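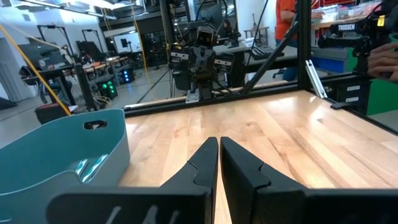 bokemel_oil
Strip tops like that move across the grain, and no finish stops it. If you screw one down tight at all four edges it will cup or split at a glue line by January. Slot the holes, put the long axis of each slot across the strips, and leave the center fixed.

rsalcedo
Agreed on the slots. Mine is fixed along the middle line only and the outer screws run in slots with a washer under each head. Light-colored strip top, black frame, same general idea as the one at the start of the thread. The question I came in with was about finish, though. I have been using hardwax oil and the surface throws a lot of glare under the ceiling lights. Is there a way to bring the sheen down without going back to bare wood?
– Remedios Salcedo

Palacios
What grit did you stop at?

rsalcedo
2000, by hand, with a foam pad.

Palacios
Too fine for oil on maple, or on anything maple-like. The surface is burnished at that point and the oil sits on top of it. Go back to 100 if there are scratches to remove, otherwise start at a middle grit, stop well short of where you stopped before, and apply one thin coat. Wipe until the cloth drags. The sheen drops a good deal.

zurnau_bench
I don't agree that grit is the main factor. I ran test pieces at a coarse grit, at 2000 and at 3000, same oil, same cloth. Looking straight down there was a difference. At a low angle under a tube lamp they were hard to tell apart. Most of what people call sheen on a bench is the position of the lamp. Move the light or put a diffuser on it.

Palacios
How thick was the coat on your test pieces? If you flooded them, the film hides whatever the grit did.

zurnau_bench
Thin, wiped at the interval on the tin. I kept the offcuts and can measure them if somebody lends me a gloss meter.

bokemel_oil
Both things can be true. Diffuse the light first, it costs less than sanding. If the glare is still there, sand.

Endden
Separate matter: what do people do for rails at the edge of a top like this? I have black aluminum extrusion along the back and down one side, standing proud of the surface. Good for clamping to. Bad for cleaning, everything collects against it.

rsalcedo
I left a gap between the wood and the rail and run a vacuum nozzle along it. The gap also gives the top somewhere to go when it swells.

Endden
How wide?

rsalcedo
3 mm each side. My top is not very deep. For a deeper one work it out from the width and the moisture swing where you live.

bokemel_oil
3 mm is tight if the top was assembled dry. Measure it in the humid part of the year before you commit.

Palacios
I would skip the gap and mount the rail lower, with its upper face flush with the wood. Then you sweep straight off the edge. You lose the lip that stops small parts from rolling away, but a plastic basket at the end of the bench takes care of those.

zurnau_bench
Flush rail means the clamp pad lands half on wood and half on metal. It will mark the wood. I have the dents.

Palacios
Use a wider pad.

Endden
On baskets: smooth walls or mesh? I have had both. Mesh snags on cut wire and bracket corners.

rsalcedo
Smooth, with handle cutouts, and keep it below the level of the holes. Small hardware goes in a lidded tin, otherwise you dig for it. I wash the basket with dish soap when the oil dust builds up.

bokemel_oil
Keep oily rags out of any basket, plastic or otherwise. Lay them flat outside to dry, or put them in water in a metal can with a lid. Linseed-based products heat up on their own when the cloth is bunched.

Endden
Noted. Last edited August 7, 2015 to fix the rail position, which I had written as front. It is at the back.

zurnau_bench
Then the gap matters less. Chips move toward the front on mine, I plane toward myself.

Palacios
Who planes on an extrusion frame? It racks.

zurnau_bench
It racks without a diagonal strut. With one it is fine for light work.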